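I've been putting off the bin chapter of my workshop tips for months, mostly because my own bins were an embarrassment. Then one Friday in February I tipped a whole tray of short sticks onto the bench looking for one particular green one, and decided that was enough. So these are my notes on keeping small wooden bits in open bins, for anybody else who saves every offcut and then can't find any of them.

## Start with the right bin

I like a wide, shallow one with sloping sides. Deep buckets are lovely for about a week and then everything you want is at the bottom! With a shallow bin you can see the floor, and if you can see the floor you can grab what you need and get back to the job. My best ones are plain gray, and colored sticks show up beautifully against that. I once bought a set of brown tubs from Seveck (on sale, naturally) and spent the whole winter squinting at walnut scraps in them.
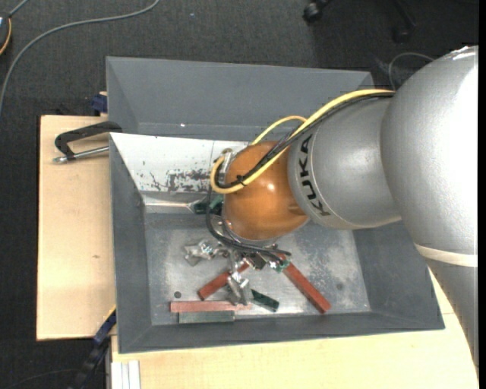

Sloped walls have one more thing going for them. Stuff slides back down to the middle when you nudge it, so you aren't digging in the corners with your fingernails. If your bin came with straight sides you can drop in a piece of scrap sheet at an angle along one wall. Mine is held with two dabs of glue and it hasn't budged.

## Don't overfill it

My rule is one loose layer. The minute sticks start piling up three deep, I start another bin. I know that sounds fussy, but I had 47 dowel ends in one tray last year and I can tell you that I used maybe the top few and forgot the rest existed.

- Anything shorter than 5 inches goes in the small-parts drawer or the kindling box.
- Long pieces lie down flat. If they have to lean, the bin is too small.
- Warped ones go out. Yes, even the nice maple.

## Color is your friend

I paint my spacer sticks by thickness, red for the thick ones and dark green for the thin, and it has saved me so much grief at glue-up time. You don't need fancy paint. I use whatever is left in the Rahman sample pots, two thin coats, with a quick rub of 240 grit in between (and don't skip that rub, the first coat always raises the grain and leaves it feeling like a cat's tongue). If you want them silky, go over the last coat with 600, very lightly, and then a bit of paste wax so glue won't grab.

Let them dry overnight standing on a strip of nails. I was impatient with my first batch and stacked them after supper, and in the morning I had one very thick spacer.

Two colors in the same bin is fine, by the way. I tried keeping them strictly apart and it lasted until the first busy weekend. As long as the colors are far enough apart to tell at a glance, let them mingle. I wouldn't do more than three though, and I'd stay away from navy next to dark green if your light is anything like mine.

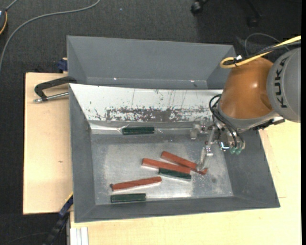 **CLEANING & UPKEEP**

Metal-bottomed bins get grubby faster than you'd think. Sawdust plus a damp garage makes a kind of paste, and once that sits you get rust freckles. I empty mine every couple of months, brush it out dry, then wipe with a rag and a little mineral spirits. For rust spots I use the Sumine scrub pad, the coarse side, and go easy on any painted parts. Old stains that won't lift I just leave alone. It's a bin!

Scratches and dull patches on the floor of the thing don't matter one bit. Sharp edges do, so run a (gloved) finger around the rim now and then and file down anything that catches.

If you keep two bins one behind the other like I do, put the one you use most in front and swap them when the project changes. I had mine the wrong way around for ages, and my back knew it.

Next up is clamps, once I finish the rack from the Preltley plans, and I'm still short four screws.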